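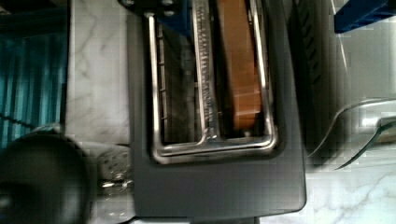
Why Does Bread Turn Brown?

Sturden Museum of Everyday Science
Young Readers' Pages: Food and Heat
For readers ages 8 to 11

Bread is one of the oldest foods that people make. Most bread begins with four things: flour, water, salt, and yeast. When the dough is baked, the outside becomes brown and firm, and the inside stays pale and soft. When a slice is toasted, the pale part turns brown as well. This page explains how that happens.

What is in a slice of bread?

Flour is made by grinding grain, usually wheat. It contains a large amount of starch and a smaller amount of protein. Starch is a long chain made of many tiny sugar units joined together. Protein is also a chain, and its links are called amino acids (say "uh-MEE-no acids").

While the dough rests, some of the starch is broken into simple sugars. The yeast feeds on these sugars and gives off a gas called carbon dioxide. The gas makes the bubbles that you find in a finished loaf. Some of the sugar is left over, and it has a part to play later.

First, the water leaves

A slice of bread holds a good deal of water, even when it feels dry to the touch. When the slice is heated, the water near the surface turns into steam and escapes into the air. Until this happens, the surface cannot become much hotter than boiling water, and it stays pale. Bread that is very moist takes longer to toast than bread that was baked a day or two before.

Next, the color changes

Once the surface has dried, it heats up quickly. The sugars and the amino acids begin to join together and form hundreds of new substances. Some of these are brown. Others have strong smells and flavors, which is how toast comes to smell so different from plain bread. Scientists call this the Maillard reaction (say "my-YAR"). It also browns roasted meat, cookies, and the crust of a pie.

In an oven set to 400 degrees Fahrenheit, a thin slice of bread will brown in several minutes. A toaster works faster. Its wires glow when electricity passes through them, and the heat travels straight to the bread.

Can toast become bread again?

No. The browning is a chemical change, and the new substances do not turn back into the old ones. Melting butter is different. It is a physical change, and the butter becomes solid again when it cools.

If bread is heated for too long, it turns black. Much of the black material is carbon. Burned toast tastes bitter, and it should not be eaten.

Try it with an adult

You will need three slices from the same loaf. Leave one slice plain. Ask an adult to toast the second lightly and the third until it is golden brown. Let the slices cool. Compare their color, smell, and sound when you tap them. Write down what you notice.

Never put a fork, a knife, or your fingers into a toaster. If bread is stuck, tell an adult, who should unplug the toaster and let it cool first.

Words to know

Amino acid: one of the small units that make up a protein.
Starch: a long chain of sugar units, found in grains and potatoes.
Yeast: a tiny living thing that makes dough rise.

Text by Iveta Jireš, Education Department. Page reviewed May 9, 2026.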